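The Board

The summer my husband and I stopped speaking about the kitchen, we had four hundred dollars left in the renovation account and a maple board on the table.

The board was a sample. Nedham, the countertop people, had sent it over so that we could "live with the grain." It arrived in a carton big enough for a canoe, with a card inside that said we had 200 finishes to choose from and that a consultant named only by an extension number would be in touch. The extension was 1168. I can still dial it in my sleep, and according to my husband I once did.

We lived with the grain. We ate toast on it. He thought the stripes were too busy and I thought they were the only interesting thing that had come into the house since the dog. Then his sister left us her four-year-old for a weekend in August, along with a bag of clothes, a fever thermometer, and a cloth sack of toy blocks, and the board found its purpose.

The child was a developer. There is no kinder word. By breakfast she had cleared our toast and annexed the whole slab for a town, which she called Ulatis. I asked if that was a real place. She said it was now.

Ulatis had strict zoning. Stars were for rich people. Cubes were for people who had jobs. The triangles were churches, or possibly ice cream stores, depending on how she felt about the neighborhood. Every building had to stand far away from every other building, and when my husband slid two of them together to make a nice little downtown, he was fined.

"How much?" he said.

"Four hundred," she said, and I looked at him to see if he'd told her.

He paid in crackers. She ate the revenue.

After lunch there was a dispute about the dark stripe. I had taken it for a river, and said so, and offered to build a bridge. My niece explained, in the voice people use with tourists, that it was a road called Geraghty and that anyone who lived north of it thought they were better than everyone else. My husband, who grew up north of a road very much like that, went to see about the dog. 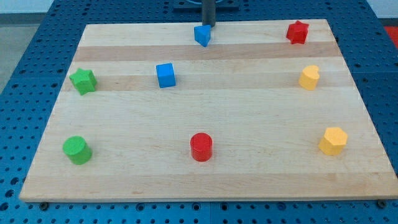 I asked where I would live, if I moved there. She thought this over longer than Nedham had ever thought over anything of ours.

"You could have the green star," she said. "But he gets the blue cube."

"Aren't we married?"

"You can wave."

So we waved. He came back in with the leash still in his hand and was informed of his new address, and he took it better than I expected. He asked about the schools. He asked whether the cube had a kitchen, and she said yes, a big one, all finished, and he sat down in the chair next to mine and put his head on the table for a minute.

Her mother came for her on Sunday evening and took the blocks along. The board looked enormous. I wiped off the cracker dust, and he said the stripes weren't so bad once you knew the area.

The consultant called the next morning to ask which finish we were leaning toward. Somewhere behind her a man was shouting about a delivery from Dakico. I told her we'd need to keep the sample a while longer, as there were people living on it, and she said that was fine but after 2 weeks they'd have to charge us for it.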